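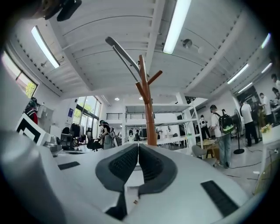
Fig. 1. Coat rack in the open-plan studio, with the windows and ceiling lights behind it.

Furnishing Shared Workspaces
Handout 4: The freestanding coat rack
Course tutor: Vira Savchuk

Bring this handout on Saturday. We will be using the coat rack in the studio for the measuring exercise, so have a tape and a pencil with you. The reading is the Kuzmenko chapter on entrances and storage, first half only.

1. Why start with a coat rack
It is a small piece and most of you have lived with one. It still raises the questions we ask of larger furniture: how much floor it needs, what load it carries, how people approach it, and what happens when it is full. A wall rail answers these differently, and we will compare the two next time.

2. Terms
Pole: the upright.
Pegs or arms: the branches that take the coats.
Base: the part that keeps it standing. Feet count as part of the base for our purposes.
Working circle: the floor area a person needs to hang up a coat without bumping into anything.

For this course, take a working circle of 1000 mm out from the pole. In a narrow entry you may draw it as a half circle, but show which side people come from.

3. Things leaned against the rack
Long items end up against an upright - bars, umbrellas, rolled drawings. In the studio there is a long bar at the coat rack, set at a slant. Draw it on your plan as well as your elevation. A slanted item takes up floor at one end and head height at the other, and students often leave out the second. 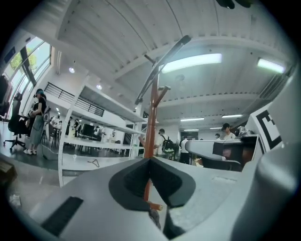 Reading time: 3 minutes

4. Pegs at different heights
The wooden rack has pegs at more than one level, pointing different ways. Compare the Plosley drawing in your packet, where all the arms sit in a ring at the top. A ring holds more coats but puts the whole load high up. Spread pegs suit bags and shorter people, though a long coat on an upper peg will cover the one under it.

5. Nearby storage
The white shelving unit is mostly empty, so treat it as available in your plan. Decide what belongs on shelves and what belongs on pegs. Hats and folded scarves go on shelves. Wet coats do not. Keep the route to the desks clear, and mark any cable on the floor.

6. Exercise
Work in pairs. Draw the rack in plan and elevation, with the working circle. Then place the Grosine rail (2203 mm long, sheet 2) on a wall of your choice and draw the same plan again. Write a paragraph on which you would keep.

Label every peg height from the floor. Leave your sheets in the Makel folder before you go.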